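Walking the Vellgate Path: Frequently Asked Questions

Is it a hike?
It's a walk. You may call it a hike to people at work.

How long does it take?
Up to 95 minutes if you stop at the bench and read the plaque. The plaque is long. It concerns drainage.

Where do I start?
At the Jornent end, behind the library. You can start at the Vellgate end too, but then you finish at the library, and it closes at lunchtime on the days you most want a restroom.

Can I bring my dog?
Yes, on a leash. Dogs who are "very friendly and always come back" also go on a leash.

Can I ride my bike?
Yes, at a pace that lets you say "good morning" and hear the answer. If you own a bell, use it before you reach the person.

Do I need boots?
No. Sneakers are fine on the paved part. The last stretch, past the Perić orchard, is dirt, and after rain it will keep one of your sneakers if you let it.

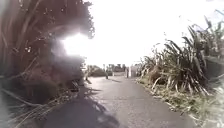
A narrow, paved part of the walk, half in shade.

Why doesn't somebody cut the hedges?
Somebody does, in November, after the birds are done with them. We get this question every June, usually in capital letters. If a branch is down across the path, call the parks desk and ask for Dimas Oei. If a branch merely touched your hat, please don't.

Is the path lit at night?
No. It closes at dusk. There is no gate, so this works on the honor system and on most people's dislike of the dark.

Can I pick the blackberries?
The ones you can reach from the path, yes. The orchard fruit belongs to the orchard, including the pears that lean over the fence looking available.

Where do I park?
There are nine spaces behind the library. Three of them belong to the library staff and are marked, in paint, on the ground, under your car.

Are there guided walks?
Yes. Ratih Ismail leads the next one on 22nd September, leaving the library at 9 sharp. She covers trees, birds and local history, and will take questions on all of it except the drainage plaque, which she wrote and considers complete.

What if it rains?
The walk goes ahead. Bring a coat.

I lost a glove. Do you have it?
We have two, both left hands. Ask at the library front desk.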